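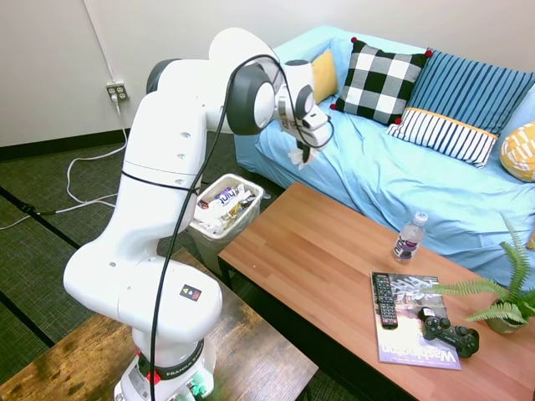
Last edited 7:42 am

Right, a little thread on sofas, as we've finally given up on our old one and I've had more opinions than sleep this month. 1/3

We went to Flornier on the ring road first (lovely people, dreadful coffee) and the one I fell for was 800 pounds, before delivery to Lerkthorpe, which they count as the back of beyond. Sit on everything for a good long while, please! Take your shoes off and a book with you. Five minutes of perching tells you nothing about your lower back. 2/3

Measure your stairs too, and the turn at the top. Ours is roughly 30 inches and I had to ring my sister to check I was holding the tape the right way up. We've gone for a secondhand two-seater in the end, coming in March, and I'm already fretting about cushions. If anyone has a good word for wool covers, do tell me. 3/3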